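Historia del diseño cotidiano
Tema 6. El contenedor: bolsas, cajas y otras formas de llevarse las cosas

Lo que entra en el examen de octubre es lo que sigue, más la lectura de Danylo Horobets, que tiene 14 páginas y se lee en una tarde, incluso en una mala.

Idea central: un contenedor decide por nosotros qué es un objeto y qué es un estorbo. Horobets lo llama «umbral de carga». Le gustaba tanto el término que lo usa también para hablar de su suegra (nota 3, no entra).

Conviene distinguir capacidad y acceso. Un saco tiene mucha capacidad y un acceso pésimo, como sabe quien haya buscado llaves en uno. La cremallera mejora el cierre y empeora la prisa.

Vocabulario: asa, fuelle, costura vista, junta. Ojo con «junta» - en mobiliario es la línea entre dos paneles, en la facultad es otra cosa y dura más.
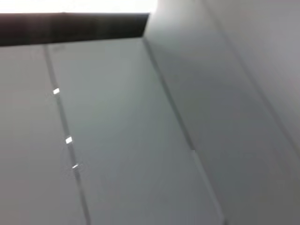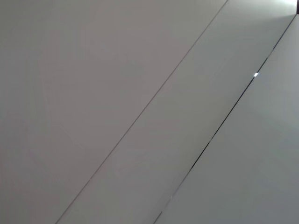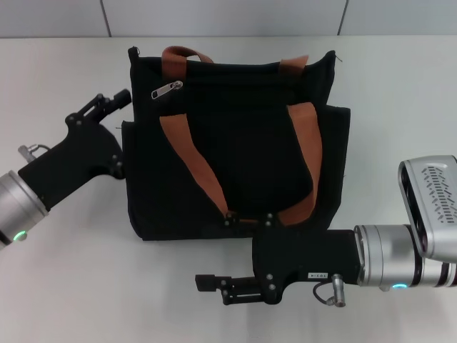
Juntas entre paneles en las dos primeras; en la tercera, bolsa negra con asas marrones y cremallera.

Para el comentario escrito, elegid un contenedor vuestro y explicad qué obliga a dejar en casa. Máximo dos caras. El año pasado recibí tres mochilas idénticas, con las mismas erratas.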